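Wikavport Divided Storage Cartons
Parts Storage and Shipping - Item 312

Overview
The Wikavport carton is a corrugated cardboard container with fixed interior compartments, supplied by Follgate for stockrooms, teaching laboratories and repair departments. It is intended for small boxed components that must remain in their retail packaging until they are issued. Each compartment holds items upright, so that the printed faces and top panels can be read without lifting the goods out.

The carton is suited to boxed servo motors such as those sold under the ROBOTIS and DYNAMIXEL names, as well as sensors, bearings, cable kits and similar goods. Departments that keep mixed stock may assign one compartment to each part type.
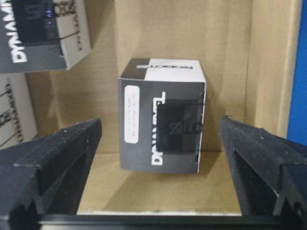 Dividers are glued at the base and should not be removed. Where a compartment is larger than the item stored in it, the Britdale paper insert may be used to limit movement during transport. Inserts are ordered separately and are delivered flat.

Specifications
Material: corrugated cardboard, uncoated
Compartments per carton: 6
Supplied: assembled, lid packed separately
Pack quantity: 69 cartons
Storage: indoors, dry conditions only

Use and care
Cartons should be placed on a level shelf. Boxed goods should stand on their base with the product name facing the front of the shelf. Do not stack open cartons. Closed cartons may be stacked in accordance with the loading label on the lid - mixed carton sizes are not to be placed in the same stack.

The cardboard may be written on with pencil or marker. Adhesive labels are best applied to the outer wall, as repeated removal will damage the surface of the dividers.

Availability
More than 2,600 cartons are held at the Strobel warehouse. Orders for full packs are shipped from there directly. Part packs are available to account customers on request. The former version with loose dividers was withdrawn in February and cannot be reordered. Replacement lids for that version remain available while stock lasts.

Page last revised 04/06/2025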